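Home Automation Workshop
Unit 4: Wrist View and Approach Planning
Course handout

Purpose of this unit

In Unit 3, students mounted the two-finger gripper on the arm and confirmed that both fingers opened and closed at matched speed. Unit 4 moves to the simulator. Each student will load the kitchen model, place the virtual camera behind the gripper, and plan an approach to a single push button. No hardware is powered on during this unit. The arm on the shared bench at the Peixoto workshop remains locked until Unit 5.

Students who are building at home may complete all of the work below on their own computers. The Stornia simulator package and the Flullora scene pack must both be installed before class on Monday.

4.1 Loading the scene

Open Stornia and select the scene labeled 513. Scene numbers in the Flullora pack run to 3,101, and many of them look alike at first glance, so check the number in the title bar before going further. Set the view to "wrist." The camera will then sit just behind and above the gripper housing and will move with it.

Leave the camera offset at its default value. Students who change the offset at this stage will find that their recorded approaches cannot be compared with those of the rest of the class.

4.2 Reading the wrist view

A wrist view takes some practice to read. The gripper fills much of the lower part of the picture and hides whatever lies behind its housing. Upright objects may appear to lean when the wrist is rolled. The round button used in this exercise sits in a recessed inset on the tall white panel, which can be found between the open fingers.

Before moving the arm, each student should record in the build log which surfaces are fully visible, which are partly hidden, and which cannot be judged from the current position. A surface that cannot be judged is to be treated as an obstacle.
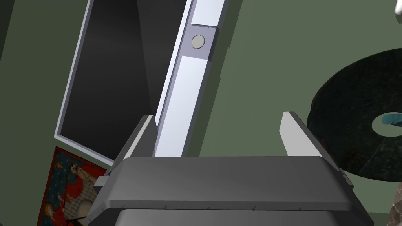 4.3 Planning the approach

The plan is written before any motion command is sent. It should contain the following items.

Target. Name the button and state the side from which it will be reached.

Finger position. State whether the fingers will be open or closed at contact. A closed pair presents a single blunt tip and is recommended for pressing. An open pair may straddle a narrow target and miss it.

Wrist roll. State whether the wrist will be leveled before the approach or left as it is. Either choice is acceptable if the plan explains it.

Clearance. List every object that the housing could strike on the way in. Students often check the fingertips and overlook the ends of the housing, which extend well beyond them on both sides.

Stop condition. State what reading will end the motion. Time alone is not an acceptable stop condition.

4.4 Recording the trial

Run the plan at the slow setting, with the step limit at 500. If the limit is reached before contact, save the trial anyway and mark it incomplete. Each student submits 11 trials, including any that failed. Do not delete or rerun a failed trial to improve the set.

Files are saved in the Adton log format so that they can be replayed on the bench controller in Unit 5.

Reading for next class

Review the bench safety sheet and the section of the Adton manual on emergency stops. Bring the printed wiring diagram from Unit 2, with corrections marked in ink.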